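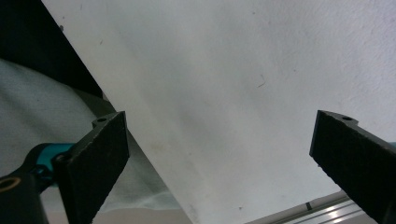 What I learned from a season of teaching under-nines to pass

28 Oct 2023

I took on the Prestover under-nines in August, mostly through not leaving the meeting quickly enough, and I have been meaning to write something down about it ever since. My own playing days were spent at right back for a pub side, so I came to this with plenty of opinions and not a great deal of knowledge. We have 14 children on the books and on a good morning most of them turn up with both boots.

The thing I wanted to fix first was the passing. If you have ever watched children of this age play you will know the look of it, a sort of swarm that travels up and down the pitch with the ball somewhere in the middle. I had a grand plan for this. I laid out cones in a long line, put them in pairs and had them pass back and forth across the gap, inside of the foot, nice and firm, for what must have felt to them like a whole school term. They got rather good at it! Then we played a match against Doolan and they didn't pass to each other at all.

I was quite downhearted about that and rang Rosalía Campos, who ran the girls' side at Kilico for years and is the person I ring about most things. She asked me what the children had been looking at during my drill. I said the ball, I supposed, and each other. She let that sit for a bit, and then asked what they needed to look at in a match, and of course the answer was everything else – who's free, who's coming to tackle them, which way they're facing. I'd been teaching them to kick a ball to somebody they already knew was there.

So we changed it. Now we mostly play a game in a square, four on the outside and two in the middle trying to nick the ball, and I keep my mouth shut far more than I used to. The one rule I added is that before the ball reaches you, you have to have looked over your shoulder. I stand behind them holding up a coloured bib and they shout the colour out as they receive it. It's noisy and it looks a terrible mess from the touchline, and one of the dads did ask me kindly whether we would be getting the cones out again.

The first couple of weeks were hard going. The ball kept running away under people's feet because they were so busy looking for the bib, and there were tears over whose turn it was in the middle. I nearly went back to the lines. Then last Saturday, at home to Woken, our smallest midfielder had a peep behind her, saw there was a boy charging in, and just rolled the ball round the corner to her friend on the wing. Nothing came of it, the cross went behind for a goal kick, but I was so pleased I dropped my tea.

We lost that one, by the way, and I couldn't tell you the score with any confidence.

If you are starting out with a young side yourself, I would say keep the square fairly big to begin with, bigger than you think, and swap the middle pair after a minute or so even if they haven't won it. Tired defenders at that age tend to sit down. I'd also leave off shouting "pass!" from the side, which I still do when I forget myself. Rosalía says to count to three in my head first and by then the moment has usually gone.

Next I want to look at throw-ins, as ours go straight to the other team nearly every time. Any ideas very welcome in the comments, and if anyone has a spare set of size three balls we're down to our last few – the hedge has had the rest.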